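Preliminary references, again

October 4, 2001

Liliana Negri asked me to write up the procedural side of the Grarnex case, as most of the local coverage stops at the word "Luxembourg." I have read the order for reference twice. It runs to 98 paragraphs and could have been shorter.

The facts are dull. Grarnex imports packaging film. The regional tax office charged an inspection fee on each load, 718 loads in all, and Grarnex says the fee works like a customs duty. If so, the treaty forbids it between member states, whatever the national statute calls it. The tax office says the fee pays for a service. Both sides cite old case law, and both quote it selectively.

The national judge stayed the case and sent two questions to the Court of Justice. The first asks whether a flat fee can count as payment for a service when the importer did not ask for one. The second asks whether a judge at first instance may set the statute aside at once or must wait for the constitutional court.

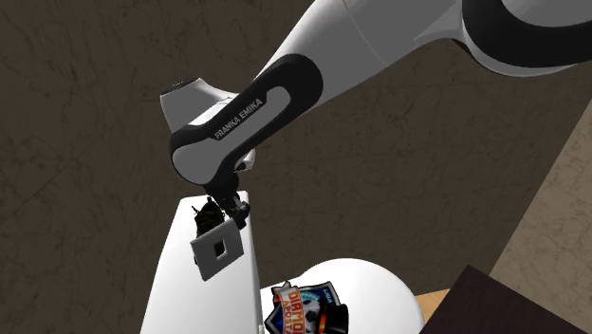 Does the Court in Luxembourg decide who wins the case?

The Court answers the questions on European law and sends the file back. The national judge then applies that answer to the facts and gives judgment.

The second question is the one that got people writing letters. Rosario Cattaneo argued in his column that a lower court which ignores a statute is making law. I think he is mixing up two things. A judge who sets a statute aside in one dispute does not repeal it. The text stays on the books, and in a purely domestic case it still applies. The Court settled this in Simmenthal in 1978, and I expect the reply to be short on that point.

The first question is harder. A fee can escape the ban if it pays for a real benefit to the importer, in proportion to the cost. The tax office has filed a cost sheet, but it puts the price of an inspection at 300 and the fee at 900, same currency, same year. I have not seen an explanation for the gap. Cinzia Mazza thinks it covers storage – possible, though storage is billed on a separate line in the annex.

Written observations are still coming in. I would not look for an opinion before February, and the judgment will come some time after that. I will post the text of both questions when Marisa Rizzi sends back her translation.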